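Lavar Owners Board > Engine and Drivetrain > Idle drops below spec after throttle body cleaning

kodden_77
Car is a 2.0 Lavar, automatic, no modifications. I cleaned the throttle body last weekend because of a lazy pedal off the line. Since then the warm idle sits at 540 in Drive and the whole dash shakes. In Park it reads 700. No check engine light, no stored codes. Battery was disconnected during the job. Fuel trims look normal at cruise. Has anyone got the relearn procedure? The owner's manual has nothing on it.

Nulham
Standard result. The control unit had adapted to a dirty throttle plate, and now the values are wrong for a clean one. Procedure for this engine:
Engine at full operating temperature, all accessories off.
Ignition off for 10 seconds.
Ignition on, engine off, wait 2 minutes. Do not touch the pedal.
Start, idle in Park until the radiator fan has cycled twice.
Shift to Drive with the brake held, wait another 2 minutes.
Then drive it normally. Mine settled at 640 in Drive.

tr_overrun
You don't need any of that. The adaptation is continuous. Drive it for a couple of tanks and the idle comes back by itself. I have cleaned mine twice and never done a relearn.

Nulham
It is continuous within a limited window. If the correction needed is outside the window, it stays where it is. 540 in Drive is low enough that I would not wait for it.

Saadet Dönmez
Before either of those, check for an air leak at the gasket between the throttle body and the manifold. It's a molded ring and it takes a set. If it was reused, replace it. A leak there usually pushes idle up, but on this engine the control unit closes the plate to compensate and then overshoots when you select Drive. Watch the short-term trim at idle, not at cruise. Anything over plus 10 and I'd be looking for unmetered air.

kodden_77
Gasket was reused. It looked fine. Short-term at idle is bouncing between plus 11 and plus 14. I only logged cruise the first time.

tr_overrun
Plus 11 is not a leak on a car that age. Could be a tired sensor in the intake. I'd clean that before buying parts.

Saadet Dönmez
A dirty sensor would show up at cruise too, and he says cruise is normal. High at idle and normal at speed is the usual pattern for a small vacuum leak. 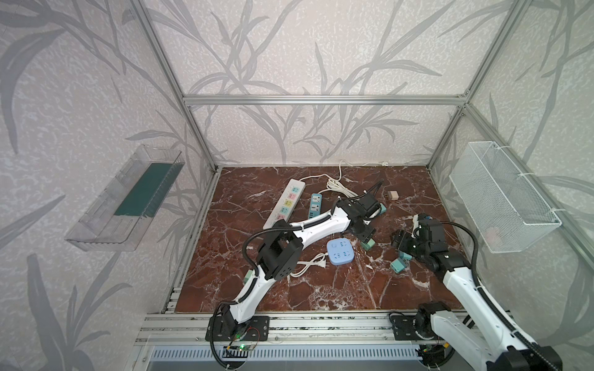

The other thing to look at is bolt torque. There are 4 bolts, tightened in a cross pattern in two passes. If one corner was pulled down first, the ring can sit unevenly even when it's new. Wipe both faces dry and use no sealant.

Zwahlen
Agree on the gasket. Disagree with Nulham on one step: the fan doesn't need to cycle twice. Once is enough if coolant temperature is already stable. In February you could sit there half an hour waiting for the second one.

Nulham
Fair point for cold climates. The service sheet I have says twice, so that is what I posted.

kodden_77
New gasket fitted, bolts torqued in two passes. Short-term at idle now plus 2. Did the relearn with one fan cycle. Idle in Drive is 630, and 690 in Park. Shake is gone with the AC off. With the AC on there is still a slight dip when the compressor engages, then it recovers.

tr_overrun
The dip is normal. Mine does it.

Saadet Dönmez
How far does it dip? Under 50 I would leave alone. If it's more, log throttle angle and idle speed together and post the file.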